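Kitchen Economics, or How I Stopped Running a Deficit in My Own Pantry

Posted by Snædís Hviid, Jan 30, 2018

Filed under: Kitchen, Money, Mild Despair

I took one semester of economics and remember two things from it. The first is that people respond to incentives. The second is that the professor ate a boiled egg during office hours. Only the first has been any use in running a kitchen, so we'll stick with that.

Most household budgets fail in the kitchen, and they fail there for the same dull reasons that bigger economies do. Too much stock of the wrong thing, no idea what anything costs, and a lot of confident forecasting by people who will not be around on soup night. What follows is what works at my house. Your republic may vary.

Know what you own before you buy more of it

Last September I did a full pantry count and found four jars of cumin. I don't even like cumin that much. Each jar had been bought in the firm belief that we were out. Now there's a sheet of paper taped inside the cupboard door, and whoever finishes something writes it down. If it isn't on the sheet, it doesn't go on the list. My sister-in-law Rohani calls this central planning. She has also borrowed two of the jars.

Price by the ounce

The big box is cheaper, except when it isn't, and stores know you've stopped checking. Look at the little number on the shelf tag, the one in type meant for ants. At my store the 40 ounce bag of rice costs more per ounce than the 20 ounce one, and has for months. I bring this up at parties.

Bulk buying is a loan to your future self

And your future self is a poor credit risk. Flour, rice, dried beans and salt are fine in quantity. Nuts go rancid, whole wheat flour goes off faster than you'd think, and nobody in the history of my family has finished a gallon of mustard. Before buying the large size, ask when you last finished the small one.

Store what you do buy in something with a lid that closes. I use Prurnis jars from the thrift store, mismatched, labeled with masking tape and a date. Masking tape comes off in the wash, and fancy labels come off on your fingers.

Run an austerity week (a short one)

Once a month we eat from the freezer and the pantry and buy only milk, eggs and something green. It clears space and saves us 45 dollars or so I tell my husband. Two rules:

No new recipes that call for one special ingredient. That's how you end up with tahini.

Stop after seven days. By the ninth, people start eating crackers over the sink and talking about leadership.

Leftovers need an owner

A container of stew that belongs to everybody will be eaten by none of them. Economists have a whole literature on this, with sheep in it. Put a name on the lid. If it says YAOWALAK, then Yaowalak has lunch tomorrow and the rest of you can keep walking. Anything still there on the third day goes in the freezer or becomes soup.

Audit the trash

Not a glamorous evening, but a useful one. For one week, before anything goes out, look at what you're throwing away and write down what you paid for it. Bread heels, half a cucumber, the salad bag that was going to change your life. I kept it up for a full week and then bought a lot less salad.

Squash cartons and boxes flat first and the bag lasts longer. Check your local rules on drink cartons too – some places recycle them, some don't, and some change their minds every spring.

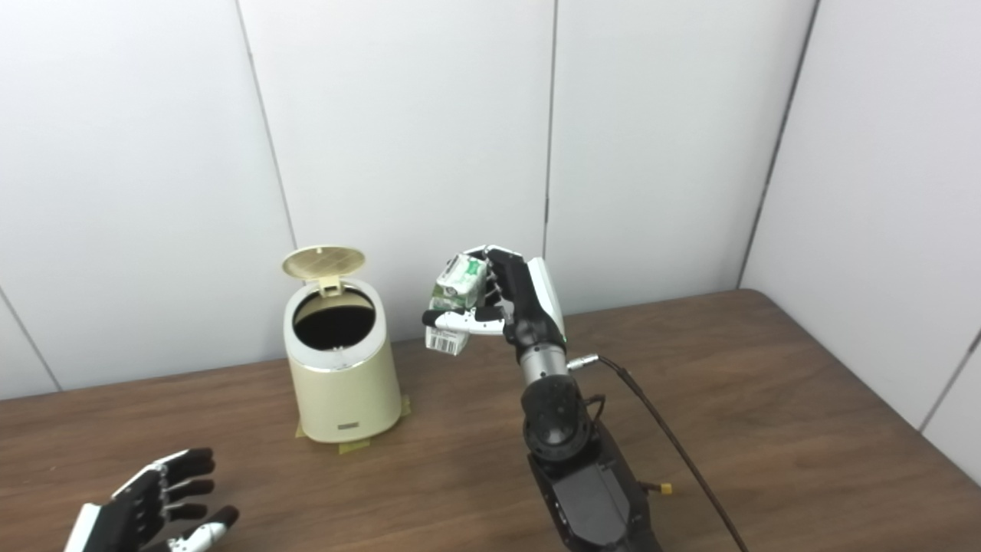 Small carton, well crumpled at the top, next to the open can.

Set the incentives and leave the room

I used to give speeches about waste. Now whatever we don't spend on groceries by the end of the month goes into a coffee tin, and the tin pays for takeout. The speeches had no measurable effect. The tin has turned my children into hawks. One of them asked me last week whether we really needed the good butter.

We do. Some spending is not up for debate.

Next time: how to sharpen a knife you've been using to open paint.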